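Bench notebook, Retell returns cell, May, second half of the early shift

Power supplies again today, and I want to get this written up before my coffee goes cold and I forget who said what. Tatero has sent us another lot, order 3202, and Roman Zawadzka and I spent most of the morning arguing (kindly!) over which parts of the job the arms should have and which we'd like to keep for ourselves. Roman has been stripping returns by hand for longer than I've been in the building, and he was braced to hate all this, so I've been writing down his opinions as faithfully as I can.

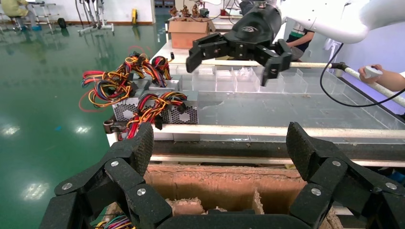

What changes for us is mostly the standing and reaching. Before the cell, whoever had the bench lifted every unit out, turned it, sorted it and put it down again, and by the end of a shift of 85 you felt it in both wrists. Now it's more watching and deciding, which is tiring in a different way, and Roman says he misses his radio because he has to listen to the arms. The cables are still our headache. With the harnesses hanging over the left end of the table like that, all the colors in one tangle and the connectors dangling, I'd like a person to gather and tie them before a gripper goes anywhere near. Roman thinks 30 seconds a unit. I think he's being generous to himself, but he's quick, so we'll see.

Also asked Jalla whether we can rotate every 3 hours instead of splitting the shift in half. She liked it and wants to hear from the Baran side first.

To do: wipe down the clear tray, it's collecting dust and bits again. Find more cable ties. Ask Roman to show the new starters how he ties off a harness, while he's in the mood.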